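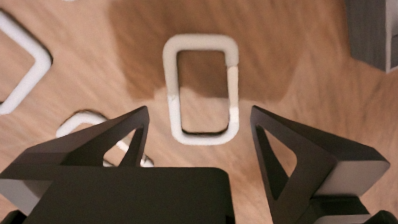

# 白环

首页 > 小说 > 短篇 > 白环

搜索 请输入标题或作者 搜索

Trasby 把机械手卖给我们厂的时候，来的人穿一双很干净的鞋。他在会议室讲了一上午，说它能把白环一个个夹起来，放到该放的地方，不喝水，不请假。厂长问，那原来拣环的人呢？他说，人可以去做更有价值的事。

我当时坐在后排，想问更有价值的事一小时多少钱，没问出口。

拣环组一共六个人，组长是 Bontu Tufa。她拣了十六年，手往桌上一落，拇指和食指一捏，环就起来了，眼睛还在看别处。白环四角是圆的，一头略宽一头略窄，装反了，Vendness 那边整箱退回来。她从来不看哪头宽，说摸得出来。

安装之前，他们先在电脑里练。屏幕上有一张木桌，几个白环，两根黑手指从下面伸进来，停在环的两侧。工程师把这叫仿真，Bontu 叫它动画片。

“桌子太干净了。”她看了一会儿说。

工程师说干净不要紧，光线和影子都会变，环的位置也会变，它什么情况都见过。

“它见过粘在一起的没有？”

工程师在本子上记了一笔。后来我路过，瞟见那一页写的是：粘连，待议。

机械手四月进的车间。头一个礼拜，厂里在它周围拉了黄线，我们绕着走。它夹环的动作很慢，慢得叫人想替它伸手。下班时班长在白板上写数字：二百一十五。Bontu 那组平时半天就不止这个数，可是大家都鼓了掌，厂长也鼓了，我不知道他在鼓什么。

后来它快了些。快了以后，拣环组剩下两个人，一个是 Bontu，一个是刚来的小伙子。另外四个去了包装，包装那边本来就不缺人，于是包装那边也有人走了。通知上写的是“岗位优化”，落款盖了章，盖歪了。

Bontu 的新岗位叫“异常处理员”。机械手夹不起来的时候亮一盏灯，她走过去，把那个环拿起来，放好，按一下绿色按钮。环靠着别的东西，它会停；两个环咬在一起，它会停；有时什么都没有，它也停，两根手指张着，悬在那儿等她。

她的工资按处理次数算。机器越好，她拿得越少。有一次我说这个算法不对，她说，你去跟 Sevasari 讲，软件是他们的。我真写了封信，回信说感谢反馈，您的意见对我们很重要。

七月二十四日，星期三，Yule 的客户来参观。厂长领着他们站在黄线外面，说这条线已经全自动了。机械手很争气，一连夹了十几个。然后灯亮了。

Bontu 坐在凳子上，没有动。

厂长朝她看。客户也顺着看过来，其中一个问，那位女士是做什么的？

厂长说，她在监督系统。

灯又闪了一阵。小伙子站起来要去，Bontu 拉了一下他的袖子。机械手还在那里，两根手指一左一右守着那个环，谁也没碰谁。车间里静得能听见风扇。

大概过了一分钟，她才走过去，把环捏起来，翻也没翻，放进槽里，宽的那头朝上。按钮按下去，灯灭了。

“一百一十。”她对我说。

我问什么一百一十。

“今天第一百一十个。”她说，“你帮我记着，上个月他们少算了。”

我从口袋里掏出笔，没找到纸，写在了手背上。

读者评论

老车工：我们厂也是这样，名字改得好听，活还是人干。星期三那段看得憋气。

南窗：按处理次数发钱，真有这种厂？作者是不是写过头了。

豆浆不加糖 回复 南窗：有，我姐就是，她那边叫“协助员”。

路过：结尾没看懂，后来钱补了吗？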